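Thursday was oiling day for the long table, so everything had to come off it. I put it off through most of October and then did it in one go before tea.

The top is pale wood with a lot of grain in it, and it came from a man called Remzi Güneş who was clearing out a unit in Luvham. He wanted 200 pounds for it and I gave him 108, plus a tin of Tisteso oil I had two of. I still think I did well out of that.

The play food always ends up on it. We have a big box of the stuff and it gets everywhere.

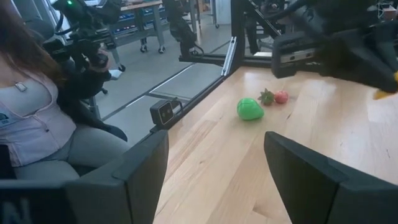
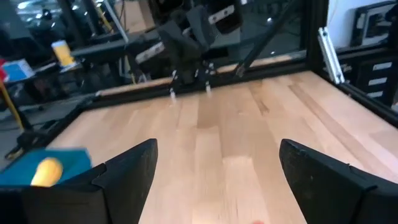
Oiling a table is mostly waiting. I use a cotton rag, go along the boards and never across them, and leave it for 50 minutes before wiping off what hasn't soaked in. Pale wood like this has darker streaks in the grain, and they drink more oil than the rest, so I go over those twice. Last year I left too much on and it stayed tacky for 4 days — my own fault, as the tin says thin coats.

The black frame only gets a damp cloth. I tried the Prodton spray on it once and it left smears, so I won't be buying that again.

The fruit had a go in the washing-up bowl as well, with warm water and an old toothbrush. The strawberry leaves are the fiddly bit. Nisbet do a bigger box with vegetables in and I've been asked for it twice now, but there's nowhere to put it until I sort the shelf out.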